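Covering Old Ground
What a cover-up tattoo can hide, what it can't, and how long it takes to get one right

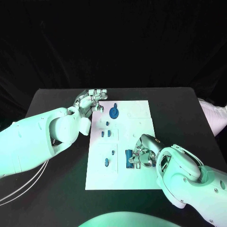
A cover-up is a new tattoo designed to hide an old one, and most people who ask for one start with the wrong idea of how it works. They think of it as paint on a wall, where a thick enough coat hides whatever was there before. Tattoo ink sits in the skin and the old ink stays where it is, so the two mix to the eye. Colour depends on what lies behind it. The small blue pegs standing on a white board are easy to pick out, and blue ink on clear, pale skin is much the same. Put that blue over a solid black armband and you will get a black armband, perhaps a slightly colder one.

Emese Szénási has been explaining this to clients for 11 years. She works at Noltis, a studio above a dry cleaner's in Adthorpe, and more than half her bookings are now cover-ups. When she started it was a job she took on between other things.

"People come in with a picture on their phone of a pale pink peony," she says. "Then they roll up the sleeve and there's a black tribal sun the size of a saucer. I have to say no to the peony. I don't have to say no to a flower."

What she might offer is a darker flower, with the heaviest petals laid over the heaviest parts of the sun and the lighter ones spread out over bare skin. It will be bigger than the old tattoo. Most artists work on the basis that a cover-up needs at least twice the area, and often more. The extra room gives the eye somewhere else to go. A design squeezed into the outline of the old one tends to look like a dark patch with a border.

Magdy El Khatib had his first tattoo at 20, a name in script across the inside of his forearm. He would prefer not to say whose. The lettering was done with a heavy hand and had spread with age, so that by the time he came to Noltis last autumn the loops had closed up.

"It looked like a biro had leaked on me," he says. "I wore long sleeves to work for years and told people I felt the cold."

He wanted a heron. He got a heron, though the bird itself stands mostly on clean skin nearer the elbow. The name is under the reeds. Szénási drew the stems to follow the uprights of the letters and filled the gaps with dark green and brown, and where one capital had a long tail she turned it into the edge of the bank. The work took three sessions with six weeks between each. In strong light, from close up, you can still find the tail of the capital if you have been told where it is.

That is a fair result, and a client should be told to expect something like it. Old lines may be raised as well as dark. Colour does nothing to flatten a scar, and a ridge left by a careless needle will still catch the light beneath the best new design. Texture helps. Feathers, scales, bark and fur all break up a raised line better than smooth shading does, and this explains why there are so many snakes and owls in cover-up portfolios.

Sometimes the better answer is to fade the old tattoo first. Judit Medve runs laser sessions at Sollanura, a skin clinic across town, and takes a steady number of people who have no intention of removing a tattoo completely. They want it pale enough to be covered with something they like.

"Full removal is a long road," she says. "Fading is shorter. If you were going to need ten sessions to clear it, you might need 2 or three to give the artist a chance."

Black usually responds best. Greens and some blues can be stubborn, and white and flesh tones may darken under the laser, so a small test patch comes first. The skin then needs time. Medve asks clients to leave at least two months after the last session before going near a needle, and longer if there is any redness or thickening. Anyone with a history of keloid scarring should speak to a doctor before booking either treatment.

Cost is the other reason people hesitate. Noltis charges £156 for a cover-up session of two hours, a little above its rate for new work, and the drawing time is included. Laser is paid for separately and the total climbs quickly. Szénási prefers to give a range for the whole job at the consultation and put it in writing. She has seen too many half-finished cover-ups from other places, where the client ran out of money after the outline and was left with two tattoos in one spot.

A consultation should be free or taken off the final price. Bring a clear photograph of the tattoo in daylight, but go in person as well, as an artist will want to run a thumb over the skin. Ask to see healed cover-ups, with pictures of the tattoo before work began. Fresh work always looks solid. The old ink tends to show again as the new layer settles, and a photograph taken on the day proves very little. Ask too whether a touch-up is included, as most cover-ups need one.

Be ready to give way on the subject. Antonina Holovko went in hoping to replace a faded butterfly on her shoulder with a line drawing of her dog. Fine lines would have left the butterfly sitting there in full view, so she now has a dark moth with its wings half open and a thistle underneath.

"I sulked for a week," she says. "Then I went back and looked at the drawing again. The dog's going on my ankle in September — there's nothing there to cover."

Aftercare is the same as for any tattoo, though the area has been worked hard and may be sore for longer. Keep it clean, leave the scabs alone and stay out of pools and strong sun until it has healed. Once it has, sunscreen matters more than usual. Dark colours fade, and when they do, the old design is the first thing to come back through.

El Khatib has his touch-up booked for next month, to put more green into the reeds. He has bought some short-sleeved shirts.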